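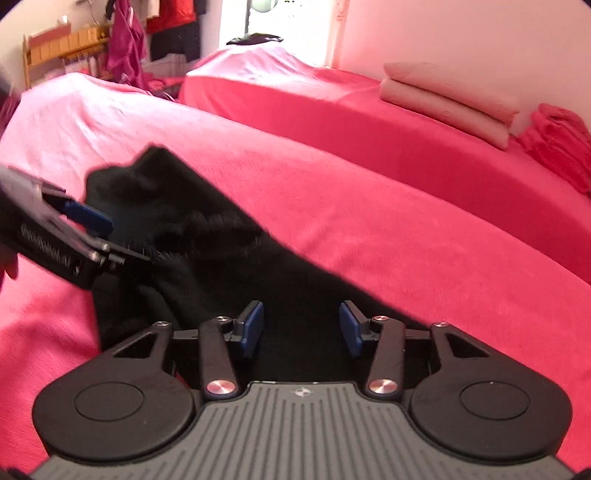

A dark item of laundry on a pink-red blanket, one of the everyday sorting jobs covered in the Gemora home course.

FOR RELEASE 6/9/24

Merkholm opens enrollment for Gemora, a home laundry and bedroom tidying course

Merkholm, a household training company, has opened enrollment for Gemora, a short course on sorting, folding and putting away clothes at home. The course is meant for adults who are setting up a household for the first time, and for families who want a shared routine for clean laundry.

Gemora has 27 lessons. Each one deals with a single job, such as pairing socks, folding T-shirts, clearing a bed of clean clothes before night, or deciding what goes back in the drawer and what goes to the mending pile. Lessons can be taken in any order. Most of the work is done on top of a made bed, the place where many households already sort their laundry.

"People told us they were fine with washing and drying," said Mirsad Babić, course manager at Merkholm. "They got stuck after that. The clean clothes sat on the bed, then they moved to a chair, then somebody wore them from the chair. We wrote the lessons for that part of the job."

The course was tried out in February with 100 households. Participants kept a simple log of how often clean laundry was still out at bedtime. At the end of the trial, 80 of the households said they planned to keep at least one of the routines. The most requested change was a longer section on small items, and the finished course has four lessons on socks, underwear and gloves where the trial version had one.

Small dark items get a lesson of their own. Black socks and other small black garments are easy to mix up, and they often come out of the dryer crumpled or inside out. The lesson asks people to spread each piece flat on a plain, light or bright blanket, check the ribbing and the length, and set it in a row before pairing anything. Singles go in a small bag kept in the sock drawer and are checked again after the next wash.

"Bright bedding helps more than we expected," Babić said. "In the trial, people who sorted on a dark cover kept finding a sock the next morning."

The printed handbook runs to 252 pages and includes folding diagrams, drawer plans and a blank weekly chart. It is spiral bound so that it stays open on a bed or a dresser. A large-print edition is in preparation.

Merkholm will also offer Gemora through two partners. Bronell, a chain of home goods stores, will carry the handbook at its service desks and hold in-store folding sessions. Onishi, which manages rental apartments, will give new tenants free access to the first six lessons when they move in.

Enrollment is open now through the Merkholm website and at Bronell stores. The handbook is included in the course fee and can also be bought separately. Households that took part in the trial will receive the finished version at no charge and do not need to register again.

About Merkholm
Merkholm produces courses and printed guides on laundry, storage, basic repairs and kitchen upkeep. Its materials are used by individual households, housing managers and adult education programs.

Press contact
Mirsad Babić, Course Manager
Merkholm, Household Courses
Review copies of the handbook are available to the press on request.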